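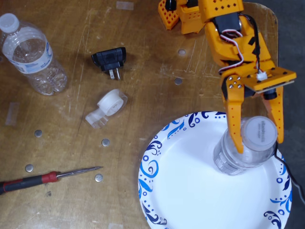 Wear on shared wooden tables is usually blamed on drinks. The claim turns up in furniture guides, in notices taped to walls and in the survey by Kovács, and it is rarely tested. The remedy that goes with it is a barrier: a coaster, a mat, a saucer, whatever is nearest. A small water bottle standing on a paper plate with a blue floral border meets this advice well enough, and yet the wood round the plate is covered in pale scratches and scuffs. A plate protects the patch it sits on. It does nothing for the rest of the table, and we doubt that the patch it sits on was ever the part most at risk.

Search this journal Advanced search Go
Home Current issue Archive Authors Contact

4.2 Marks and their supposed causes

Kovács reported that drinks were the main source of damage on shared tables, and gave the figure as 72 per cent of all marks. We have trouble with this number. It came from a questionnaire in which 84 users were asked what had marked their table, and people asked such a question will name the thing they have been told off for. No one was asked to point at a mark and say how it got there. In most cases they could not have done so, and neither could we.

Our own records from the Wenerton building cover 50 tables and were made by Ilona Nyitrai, who wrote down the shape and tone of each mark before any cause was suggested. Rings were put in a separate group. Straight scratches, short scuffs, patches with a clear edge and areas of lost finish made up the others. Of the tables, 49 had scratches or scuffs. Rings were much less common and were often so faint that the two of us who checked the records disagreed about whether they were there at all.

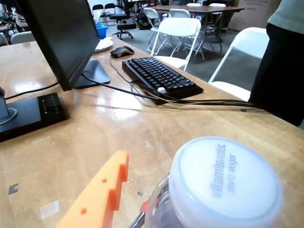 Figure 3. Varnished tabletop with small dark scuffs, a pale rectangular patch and worn spots near one corner. A drinks bottle lies on its side.

The table in Figure 3 shows why we are wary of tidy answers. The pale patch is rectangular, and a standing bottle does not leave a rectangle. A box, a stack of paper or a strip of tape might, but the photograph cannot settle it. Other things on the table are at least as likely to scuff a finish as a bottle is: a monitor stand, a keyboard set at an angle, what looks like a screwdriver with a red handle. We do not say that any of these made the marks. We say only that a questionnaire about drinks would never have brought them up.

There is also the matter of light. The varnish in Figure 3 reflects the overhead lamps strongly, and a shallow scratch can vanish into a bright area or show up sharply at its edge. Kalach used a similar set of photographs to rank finishes and placed Prundorex varnish first. Without fixed lighting, that ranking may say more about the lamps than the varnish – a point the report leaves to a footnote.

The records have faults of their own. Tables were seen once, in December, and their ages are unknown.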